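Home News Events Borrow Give Contact

FOR IMMEDIATE RELEASE

Kostuvis Cord Library Opens Its Doors in April, With a Shelf for Every Stray Charger

KOSTUVIS — Everybody has the drawer. It sticks when you pull it, and inside are the charger for a camera you sold, the flat cable from an old printer, and a black plug with no name on it at all. This April the Kostuvis Cord Library opens in the former Thongsuk bakery on Drilach Street, and it would love to have what's in your drawer!
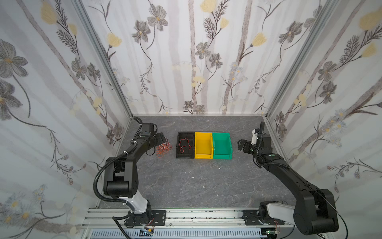
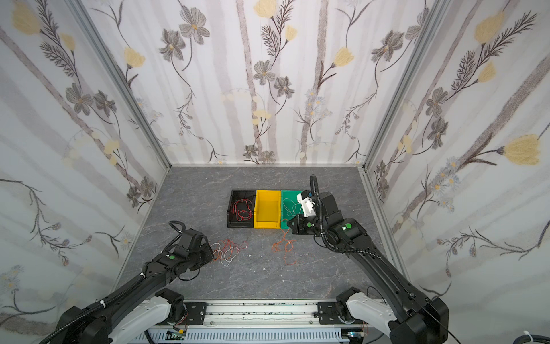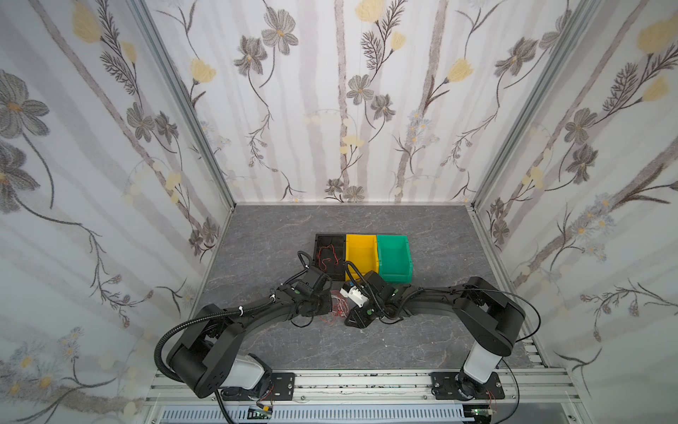 Samah Bennani would like people to stop apologizing when they bring things in. Tangled is fine, she told a crowd at the preview evening, and so is dusty, and so is "I have no idea what this goes to." She had spent a good part of that afternoon matching a power supply to a neighbor's keyboard, a big old home organ sort of thing with half the labels rubbed off, and she said she would happily do it again tomorrow.

The idea is simple enough to fit on the door. You bring in cords, chargers, adapters and power supplies you don't use. We sort them, test them and hang them up by type. When somebody else in town needs one, they come in and borrow it, and if it turns out to be the right match they can keep it. There is no fee and no membership card, just a notebook by the register where you write down what you took.

The library grew out of a table at last year's spring market, where 217 cords were dropped off in a single morning. Many went straight back out again before lunch. One family left with a charger for a baby monitor they'd been about to replace, and a man who had come for tomatoes went home with the exact cable for his late father's slide scanner. He sent us a postcard made from one of the slides — a picnic, everyone squinting — and it is now taped up next to the light switch.

Finding a permanent home took a while longer. The bakery had been shut for two winters, and the back room still had its flour racks, which have turned out to be wonderful for hanging extension cords. The front counter stays where it was. So does the bell. We have painted the floor, fixed the gutter over the side door and put in a long bench with good lights, paid for with a small grant from the Midero Fund.

Video cables and phone chargers will be out front from the first day. Older stuff, including printer cables and phone line cords, lives in the back and you should ask for it. Laptop power supplies are kept behind the counter so that we can check the voltage with you before you take one home. Please bring the device along if you can carry it, or write down the numbers printed near the socket. A picture of the label on your phone works very well too.

We can't take everything. Cords with cut or melted insulation are welcome, but they go into the recycling pile and won't be lent out. Loose batteries, light bulbs and anything with a screen should still go to the county drop-off on Mill Road. Holiday lights are a yes, and we're especially excited about those, as a local art class has asked for as many dead strings as we can spare.

Opening day starts at 10 in the morning and runs until the coffee is gone. There will be a cord-coiling lesson at the bench (over-under, the way stage crews do it — it's a great trick and takes five minutes to learn), a swap table for musicians, and cardamom rolls made from the old Thongsuk recipe. The first 40 households to bring in a bag of cords will get a set of cloth cable ties sewn by the high school costume club in whatever fabric was left over from the spring musical. There are a lot of stripes.

Our goal for the first year is 1,000 cords back in use. We'd also like to put together a wall chart of common plugs, with plain names and drawings, which anyone can copy for their own kitchen drawer.

The library is at the Thongsuk building, Drilach Street, Kostuvis. Parking is behind the hardware store. The side entrance has a ramp and no step.

Press contact: Samah Bennani, Kostuvis Cord Library

Comments

riverbend_pat
Do you take the big round keyboard plugs? I've got a coffee can full of them from when the school cleared out its lab.

Lorna T.
Pat, I asked at the preview and they said yes to those, back room.

gutterball
So happy somebody is using the bakery again. Are the rolls the ones with the sugar on top or the plain ones?

mk
Learned over-under from my uncle years ago and still do it with the garden hose. Will bring a bag of camera chargers if I can get the drawer open.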